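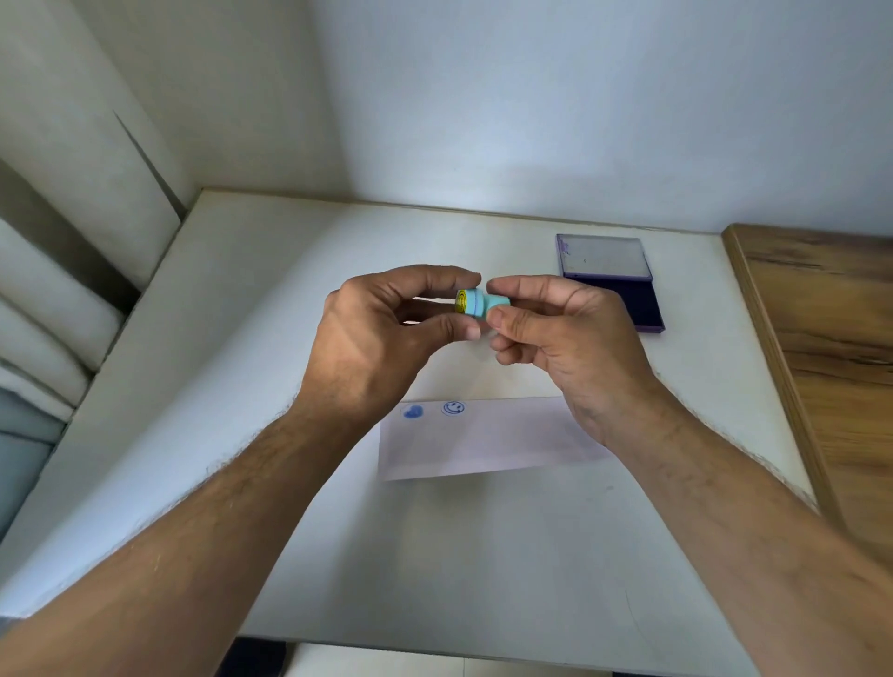
How long do I have to keep sourdough starter in the fridge before it needs feeding again? A fortnight is what I work to, and mine has come back from longer than that when I've been away.

3 min read

Hi everyone,

Thanks for all the replies on the starter thread, I've read every one of them (some twice, the one on rye had me reaching for a pencil). I wanted to pick up what Apolline wrote on the 21st October, as I think a few of us are in the same boat.

> From: Apolline Tanguy
> I've had mine going for 16 months and it's suddenly gone sluggish. Same flour, same jar, same spot on the bench. It rises a bit, then sits there smelling of nail polish. Mum says chuck it. I'm not chucking it! Has anyone brought one back from this?

Apolline, don't chuck it! (Sorry, Agathe.) Nail polish smell, in my experience, is a hungry starter. Mine does it every time the kitchen warms up and I keep feeding it on the winter schedule like a goose. What I do is tip out nearly all of it, keep a heaped spoonful, and give it equal weights of flour and water, morning and night, for three or four days. Put a rubber band round the jar so you can see where it started. If it's doubling by the end, you're back in business.

If it's pink or orange, or there's fuzz on it, that's a different story and it goes in the bin, jar and all if the jar's a cheap one.

Jérémie asked what I'm baking at the moment. Same old loaf really: 400 g of strong white, 82 g of starter, a good pinch of salt, and water until it feels right, which I know drives the spreadsheet people mad. I did weigh everything properly last weekend to please Anatole and the flour came out at 401, so there you go, my eye's still in. It proved overnight in the laundry, the coolest room in the house, and went into the Galtberg pot with the lid on for the first half. Great colour, bit tight in the crumb. I reckon I rushed the shaping as the footy was starting.

On the Kinik flour: I've gone off it a bit. The last bag drank water like nothing else and the dough was still stiff as a board after an hour's rest. Could be the batch. Inès swears by the Langlois wholemeal for a bit of flavour, a handful in with the white, so I'll give that a burl next and report back.

Anyone who wants some of my starter, dried or wet, sing out before November. I'm away after that and the old girl's going in the fridge. Bring your own jar, please, I've got more lids than jars now and I don't know how that happens.

Oh, and Anatole, I've still got your banneton!

Cheers,
Kerrie

Recent on the list
Re: Which lame blades fit the Fedance handle?
Crumpets from discard, second go
Oven thermometer reads low
WTB: secondhand loaf tins, any size

Contact the list owner | © Slow Loaf mailing list | Back to top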